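Woneo Workshop > Arm build > Tickets > 1862

Gripper stops high over the orange bowl
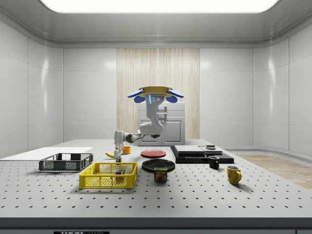

Sim view, gripper over the bowl, banana next to it.

Opened by Marwan Hourani, Wednesday

The ceiling mount is finally in the sim and I love how it looks! One snag: on the pick routine the arm quits 13 mm above its target and throws error 506. Same thing with the red plate.

Tried so far:
- restarted the planner, no change
- raised the step limit to 1000, same error
- swapped the bowl for the black mug, same error

Update, 9:40 pm: Found it, I think! The tool offset still had the length of the old Givavo gripper. Put in the new number and the bowl pick ran clean four times. So happy with this thing. Plates are next, leaving the ticket open until then.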